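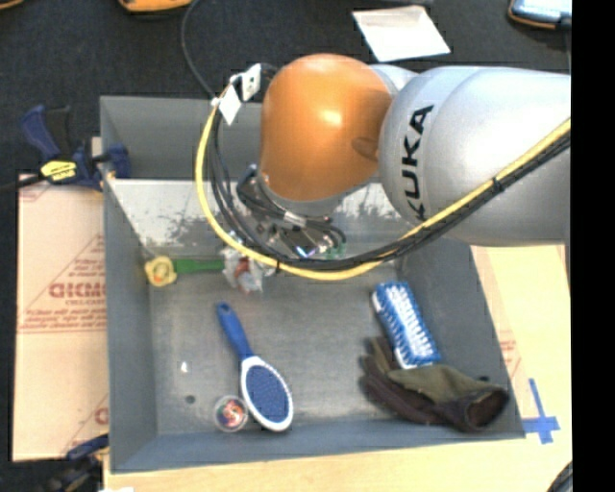

**26 août 2026 – Cahier d'atelier, poste bac**

Repris le sujet des bacs ce matin et franchement bonne journée ! J'avais laissé traîner ça depuis l'histoire des étagères, et en une matinée on a avancé plus que sur tout le mois.

Le grand bac gris reste sur le plateau en bois clair. J'ai essayé de le remplacer par le petit modèle Urnard (celui qui dort sous l'établi du fond) et je suis revenu en arrière au bout d'une heure. Trop étroit, on se cogne les poignets sur les bords dès qu'on va chercher une pièce dans un coin. Avec le grand, les parois inclinées changent tout : les petites choses redescendent vers le fond, on les rattrape du bout des doigts, et quand on verse une caisse entière ça s'étale bien. Un vrai plaisir à utiliser, ce bac.

État :

- fond gris éraflé, rien de grave, je passe la main dessus et ça n'accroche pas
- bande intérieure côté arrière : nettement plus usée, des traces blanchâtres et d'autres gris foncé
- bord avant : rien à signaler

Pour les traces de l'arrière j'ai commencé à l'eau savonneuse, chiffon microfibre. Une partie du blanchâtre part, le gris foncé non. Pilar Iturra est passée pendant que je frottais et m'a déconseillé le papier de 800 : elle l'a tenté sur un bac Clurenness et la surface ponçée marque ensuite deux fois plus vite. J'ai quand même fait un essai sur une chute de la même matière, et elle a raison, le gris devient laiteux et garde la moindre trace d'ongle. Donc on ne ponce pas. Le bac vivra avec ses cicatrices, je le trouve même plutôt beau comme ça.

**Fond noir**

Excellente surprise de la journée. Je pensais que le fond noir derrière le plateau ne servait qu'à faire propre, mais le confort pour les yeux est énorme, les bords gris se lisent d'un coup, même en fin d'après-midi. Il prend la poussière, par contre, et tout ce qui est clair s'y voit (peluches, sciure, miettes de carton). Rouleau adhésif le matin, et on n'en parle plus. Ne pas le secouer au-dessus du plateau – je l'ai fait, j'ai nettoyé le plateau deux fois.

**Plateau**

Bois clair, passé au chiffon à peine humide. J'ai vu que les bacs posés un peu vite finissent par marquer le bois sous les angles, j'ai retrouvé le même genre d'empreintes sur l'établi du fond. À essayer : patins en feutre minces, collés sous le bac. Il y en a une feuille dans le tiroir Unitz, à côté des colliers. Si le feutre glisse trop, on passe au liège.

**Versement des lots**

Essayé trois façons de remplir avec le lot Urrutia (fiche 1897, les emballages mélangés) :

1. Tout d'un coup, depuis le bord gauche. Rapide, bruyant, ça fait une montagne qu'il faut étaler à la main.
2. En deux fois, une moitié à gauche, l'autre à droite. De loin le meilleur ! Couche régulière, rien ne passe par-dessus bord.
3. Poignée par poignée. Joli résultat, mais on y passe la matinée.

On garde la 2. Penser à tourner la caisse de 90 degrés entre les deux moitiés, les pièces lourdes se tassent toujours du même côté pendant le transport et on les retrouve sinon toutes au même endroit.

Les sachets souples se plaquent contre les parois et y restent, statique sans doute. Un coup de chiffon humide sur les parois avant de verser, et nettement moins de sachets collés. À refaire par temps sec pour être sûr, en novembre avec le chauffage ce sera un bon test.

**À faire**

- [x] Nettoyage bac et plateau
- [x] Rouleau adhésif accroché à portée de main
- [ ] Patins feutre
- [ ] Étiquette avec la méthode de versement, lisible de loin cette fois
- [ ] Demander à Pilar la référence de son savon, le sien sent bon et ne laisse pas de film
- [ ] Rendre le petit Urnard à l'étagère du couloir, ou le garder pour les vis ?

Pour les vis, je serais assez partant.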